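Working Rooms: How Four Writers Set Up the Desk

The novelist Cludia writes in a rented room above a print shop in Nallgate. The room measures 12 feet by nine. It holds one desk, one chair and a shelf for finished notebooks. She drafts by hand, in pencil, on unlined paper, and stops each day at 500 words, including days when the next sentence is already in her head. Typing is done in a separate session after lunch, and no changes are allowed until the whole chapter has been copied. 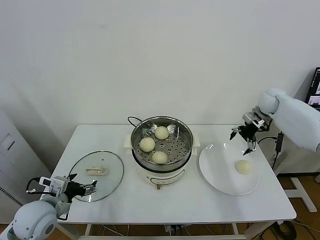 The pencil draft is kept until the book is in print. For her last novel that came to 37 notebooks, numbered on the spine and indexed by character. The index takes up a notebook of its own. She consults it mainly for eye color, dates of birth and the names of dogs.

Eskildsen, a poet and translator, works at the opposite end of the scale. He has no fixed desk. A line is composed aloud, usually on the walk between the tram stop and the library, and is written down only when it has survived the trip twice without changing. He estimates that most lines do not. His translations are handled differently: source text on the left, a literal version in the middle, the working version on the right, all on one wide sheet folded in three.

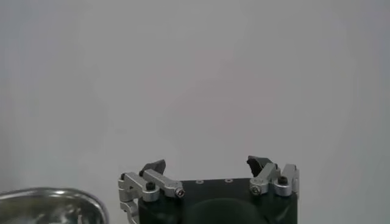 A plain gray wall, with dark equipment in the foreground.

The folded sheets go into a box by author. He does not date them. When a publisher asked for the drafts of one long poem, sorting them took most of July, and two sheets were never placed.

The essayist who signs her work Dratthorpe starts at 2 a.m. and finishes before breakfast. She began the schedule while holding a day job and kept it after leaving. Her desk faces away from the window. Research stays in another room, and she may not get up to check a fact during a session. Gaps are marked with a row of crosses and filled in the afternoon. 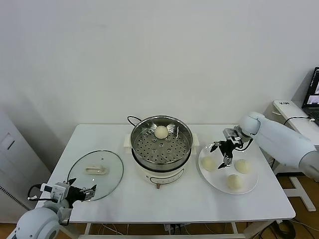 The rule has a cost. One essay on river ports reached its third draft with a wrong premise in the opening paragraph, and she cut it by half. She still regards the crosses as cheaper than the interruption.

The fourth writer, a playwright who asked to be left unnamed, uses a kitchen chair and a music stand. Each scene is typed on one page.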